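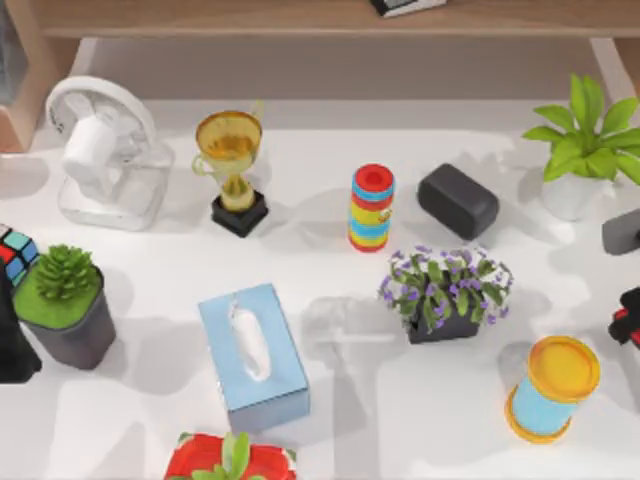

I've been comparing two gripper models in simulation for most of February, and I now have enough runs to say something useful. One is a two-finger parallel jaw, the other a single suction cup, both on the same simulated arm with the same controller. Every run starts from a crowded white tabletop. The tissue box is the one I watch most closely, with its flat sides for the jaw and the tissue sticking out of the top, right where the suction planner wants to land. The gold trophy cup is hard for both, and it sits very close to the desk fan.

## Results so far

I ran 2,000 attempts per gripper. The jaw dropped or missed 137 of them. The suction cup missed 200, mostly on the plants. I expected worse from it on the canister, but the yellow lid gives it a good flat target.

The jaw is slower. It needs room on both sides of an object, so the planner spends more time looking for a way in, and a few times it shoved a neighbour over. I haven't counted those as misses. Maybe I should.

## Controller settings

I used the Ding controller with default gains, then dropped the closing speed after the first batch. The Navville one kept overshooting on the way down, so I left it out.

Next up is moving the camera lower and re-running the jaw. I'll post the config files once I've tidied the folder names.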